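Speaker notes - A place for the hammer
Trorkbridge repair evening, Tue 11 September
Talk runs 15 minutes, questions after

Start before everyone has sat down. Ask who owns a hammer. Then ask who could walk straight to it in the dark. Wait for the second set of hands, there will be fewer.

Say what the talk covers: one hammer, one tray, how to keep the two together. I am not going to talk about pegboards. The Kudisov people did pegboards in December and the handout is still on the side table.

First part, the tray. A shallow round steel tray with a raised rim is enough. Mine at home came from the kitchen. Small things stay inside the rim, and you can carry the whole lot to the window if the light is bad. The hammer is longer than the tray, so lay it across with the head inside and let the end of the handle hang over the front. You pick it up by that end anyway.
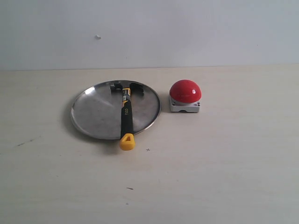 Put the tray down before you put anything in it. People load it in the cupboard, carry it through the house and the nails slide to one side. Set it on the table, check it sits flat, then lay the hammer in gently. A steel tray rings when you drop a hammer on it, and it will wake a baby. A folded dish towel underneath helps if you live upstairs from someone.

Pause here, drink water.

Second part, the hammer itself. Claw hammer, the ordinary kind. Go over the three things to look at:
Face - clean, no chips, no old glue. Wipe it with a rag.
Claw - the split should be clear of bent nails and paint.
Neck - hold the handle, push the head side to side. If it moves, stop using it. 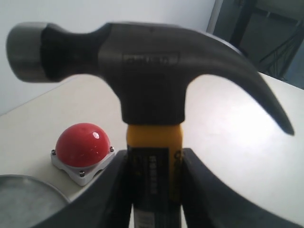 Color matters more than I used to think. A bright handle gets found. A brown one goes missing under the first sheet of newspaper, and I have lost over 4 of them that way. If yours is dark, wrap a band of yellow tape near the end.

Somebody will ask about weight. Answer: pick the one you can swing without your wrist complaining. The Radent leaflet has a chart if they want one, page 9.

Third part, putting it back. The job is done when the tray is empty and the hammer is on its shelf. Nails go back in the jar first, hammer second, then tip the dust out of the tray over the trash and wipe it - dry cloth for dust, damp for anything sticky.
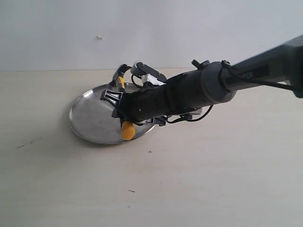
Wipe the rim too. Grit collects under the rolled edge and scratches the next table you use. Dry it well before you stack it with anything else.

If there is time, tell the Akolgo shed story, short version. Then questions. Leave the trays out so people can pick them up on the way to the coffee.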